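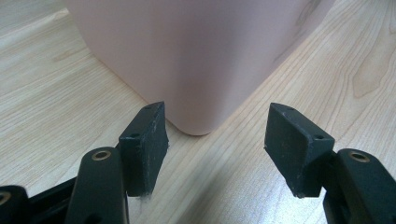
Sumaiya Talukder wrote in to ask how she can close her old savings account at Kodikara without losing the interest she has built up this month, and whether she has to go to the Skurkbridge branch to do it.

You don't have to go in, Sumaiya, though I do love a chat at the counter! Start by looking up the day your interest gets paid (mine lands near the end of November) and wait until it shows in your balance. Then move any automatic payments over to the new account, and let one full round of them go through before you touch anything else. Leave 3 dollars more than the minimum, which on my account is $100, so no fee sneaks in while you wait.

Once all that has settled, download your old statements, every last one, and send the rest of the money across. I moved $1,308 this way. Last of all, send the closing request through the message box and ask for a written confirmation with a zero balance on it. Keep that letter with your tax papers.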